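Plellthorpe team releases Olia, a planner that sorts small goods by the basket

The small software group at Plellthorpe has put out the first public version of Olia, a planning and perception package for robot arms that handle the sort of little things most of us keep in a bathroom drawer. It has been a good long while coming, and the people behind it are plainly delighted to have it out the door at last.

Begoñe Urquijo, who leads the planning side, says the idea grew out of a complaint the whole group shared. Their older planner, Drellska, treated every object as a fresh puzzle. Ask it to put away a toothbrush and it would work out the whole reach from nothing, and then do exactly the same for the next toothbrush lying right beside it. Olia keeps a running map of the baskets in the work area and what kind of thing belongs in each one, so a good part of the thinking is already done before the arm sets off.

The test layout is a homely one, and the team has grown rather fond of it: a row of four slotted baskets, two yellow and two black, with toothbrushes kept in one and razors in another. The wrist camera looks them over, the software matches each basket to an entry in its map, and the gripper fingers are planned in from there.

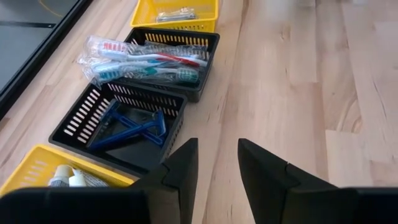

Does Olia need to be told ahead of time where the baskets are?
It needs a starting guess, which can be quite a loose one. The perception module then corrects the position of each basket from the wrist view every time the arm passes over, and the planner waits for that correction before it commits to a reach.

Clear plastic wrapping has been the real headache, according to Ezequiel Bustamante, who wrote most of the perception code. A shiny wrapper throws glare that the older system was apt to read as an edge, and the fingers would be sent to close on a spot where there was only a fold of packaging. "I spent most of December looking at toothbrushes," he says, quite cheerfully. His fix compares several wrist views taken along the approach and drops any edge that wanders from one to the next, because a patch of glare moves with the camera and a handle stays where it is.

The group reports that in its latest round of 60 planned reaches, 59 came back with a path that passed all the collision checks. The one that failed involved a basket turned at an angle to its neighbor, and Bustamante has added it to the regression suite, where it now runs with every build. That suite has reached 1328 recorded cases and is included in the download, along with the replay tool, Miranda, that steps through any of them at whatever speed you like.

Miranda may well turn out to be the part that people outside the group enjoy most. It puts the wrist view and a fixed side view next to one another and lets you scrub back and forth through the planner's decisions (with the rejected paths drawn in gray, if you care to see them). The side view earns its keep when something tall is standing close to the baskets and the wrist camera hasn't yet swung far enough to notice it.
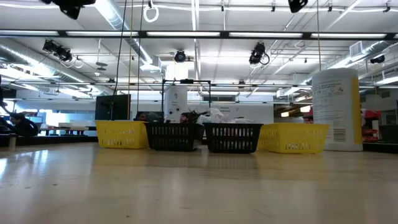
Urquijo says the next job is speed. A replan currently takes 80 milliseconds on the group's own desktop machine, and she would like to bring that down before anyone tries Olia on a moving base. She is also hoping for help with the documentation, which covers installation and the basket map very nicely but is still thin on calibration. Anyone who has a gripper other than the two-finger kind is warmly invited to write in, as the grasp module has been tuned for two fingers only so far and the team would love to hear how it behaves with something else.

Olia and Miranda can both be downloaded from the Plellthorpe project page. Drellska will go on getting bug fixes for people who have built on it, though new features will go into Olia from now on.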